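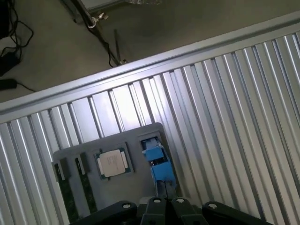 Chapter 9
Opening Up the Tower

I was scared of my first computer. I'd bought it used for 40 dollars, and it sat closed on my desk all through April because I was sure I'd wreck it! Then my friend Kedir Adugna came over, popped the side panel, and made me name every part I could (I got the power supply, and that was it).

So we'll start the way he started me, with the case on its side and the panel off.

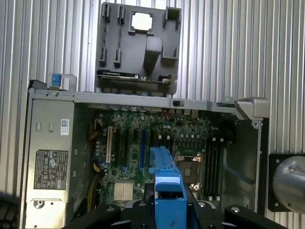

Plastic shrouds and drive rails come out before the small stuff, and I like to give each one its own spot on the table. Do that now, while you still remember where it came from. Then find the power supply, the memory slots and the processor socket, and write down what's next to each. You'll want those notes when we get to the worksheet on page 177. 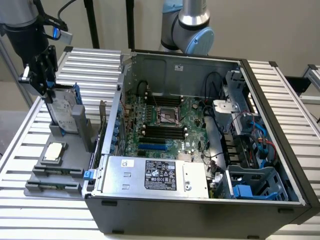
Figure 9.1 An open tower with its processor socket empty. A hard drive and a processor are in the tray to the left.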